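Brorkau User Forum > Equipment and Services > Bin Picking
Topic: Stenon picking kit, request for evaluations before renewal

wfarias
Posted 7 May 2018
Our department is completing its assessment of the Stenon bin picking kit (gripper, mounting plate, calibration software and one year of support). The arm is not part of the kit and must be supplied by the purchaser. The trial license ends this month, and a recommendation has been requested by the purchasing office. I would be grateful for comments from other institutions that have used the kit with mixed objects. Reports on uniform parts are already available to us and need not be repeated.
Wenceslao Farías

ng_lab
We have held a license since October. The calibration software is satisfactory and the manual is clear. The gripper performs well on rigid items with parallel faces. Our completion rate on mixed items was 67 percent over 1000 attempts, with no tuning beyond the default profile. Cloth was the principal difficulty, as the fingers tend to close on a fold and lose it during the lift.

k.brulum
I must disagree with the previous poster on the value of that figure. The default profile is intended for cartons and molded parts, and the manual states this in section 5. An evaluation carried out on the default profile describes the profile and tells the reader little about the gripper. With the "soft goods" profile loaded, our results on cloth were acceptable.

ng_lab
The soft goods profile is sold separately. A buyer who receives the base kit receives the default profile. I consider it proper to evaluate what is delivered in the box.

k.brulum
That is a fair objection to the price list, and I would support it if it were addressed to the vendor. It remains a poor basis for judging the hardware.

tmh_procurement
May I ask both posters about cable routing? Our integrator quoted a separate charge for a dress pack, and the Stenon literature is silent on the matter.

ng_lab
No dress pack is included. We tied the cables back along the arm ourselves and left slack at the wrist. Please allow for full rotation of the last joint before fixing anything in place. We had to replace one connector in the first month.

wfarias
I thank the contributors. Our own position is between the two. The base kit was tested first and the additional profile second, with 100 attempts each on the same set of objects. The profile improved the handling of cloth and made almost no difference on small rigid items close to a wall, where the angle of approach matters more than the grip force. I would advise any purchaser to examine the bin geometry before paying for software. Steep walls leave little room for the wrist, and ours is a large one.

Support requests were answered within five working days, which the contract permits but which we found slow.

k.brulum
Would you be willing to post your arrangement? The objects used are of interest, as the word "mixed" is applied very loosely in this section.

wfarias
Certainly. The clamp on the rim is our own addition and is not supplied with the kit. I will post the purchasing decision in this topic when it has been approved.
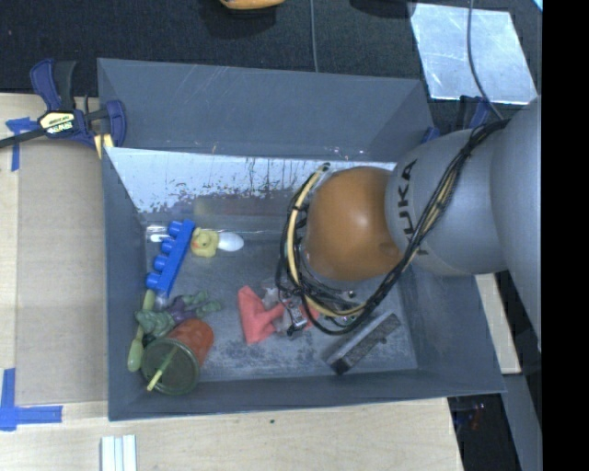
Attachment: KUKA arm and gripper over the bin, mixed object set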